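Section 4: Getting your Drindisano bench to the right height

By now you should have the legs on, the crossbar in and the top screwed down. If the top still slides when you lean on it, go back to section 3 and do the four corner bolts again with the 6 mm key. I missed one on my first bench and spent an evening blaming the feet!

I've written this for the standing version with the Pilto hand control. The sitting version uses the same motor but starts lower, and Till Sperling has done a separate guide for that one.

What you need

The hand control, the power lead, a tape measure, a pencil and the shoes you normally work in. That last one matters more than you'd think – I set mine up in socks and had to do the whole thing again.

First power-up

1. Push the power lead into the box under the top until it clicks. It's stiff. Mine needed two thumbs and a bit of muttering.

2. Plug in at the wall. The display shows 188, then goes blank. Leave it alone until the small green light comes on.

3. Hold the down arrow until the bench stops moving, then let go and hold it again for a slow count of ten. You'll hear a soft clunk. The lowest position should read 609, and that's in millimetres, measured from the floor to the underside of the top.

CAUTION: Keep knees, stools, bins and cats out from under the bench while it's going down. It does have a stop sensor, but I wouldn't want to test it with a kneecap.

4. Check the 609 with your tape. If your reading and the display don't match, repeat step 3 before going any further.
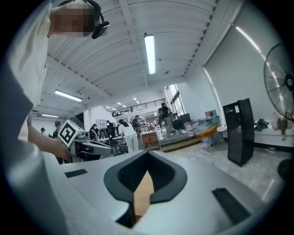 Finding your working height

5. Stand facing the bench with your weight on both feet and your arms hanging down. Don't stand up extra straight for the occasion, just stand how you stand.
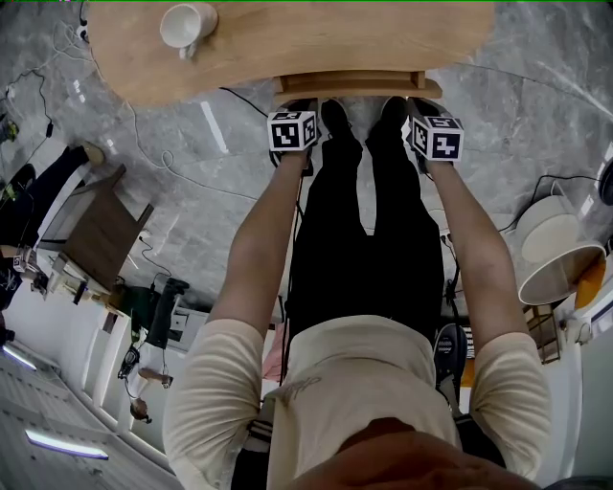
Standing, in black shoes.

6. Bend your elbows so your forearms are level, and ask someone to measure from the floor to the bottom of your elbow. You can do it alone with a pencil mark on the wall, but it's fiddly and you'll probably end up with pencil on your sleeve.

7. Raise the bench to a bit below that measurement. For writing and sorting I like it a hand's width below the elbow. For anything where you press down hard (rolling, cutting, kneading clay) go lower still.

8. Work at it for ten minutes before you save anything. Put your usual things on top and reach for them the way you normally would, left and right.

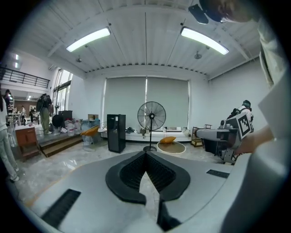
An arm reaching in from the right.

9. If your shoulders creep up, lower the bench. If you catch yourself bending at the waist, raise it. Small taps on the arrows are best – it moves faster than it looks.

Saving the height

10. Press M, then 1, 2 or 3. The display blinks twice. If it doesn't blink, it hasn't saved, so press M again and be a little quicker with the number.

11. Move the bench up or down, then press your number to check it comes back to the right spot.

NOTE: The bench forgets its saved heights if it's unplugged overnight. Brittany Arsenault writes hers on masking tape under the front edge, and I've pinched the idea.

NOTE: The motor will lift 50 kg, and that includes vices, lamps and whatever lives in the drawer. If the display flashes and the bench won't go up, take something off and wait a minute before trying again.

If you've bought the Grudumitz cable tray, fit it after all this, with the bench at its highest saved position. Leave enough slack in the leads for the full travel. Fitting steps are in section 5, along with the Xue lamp clamp.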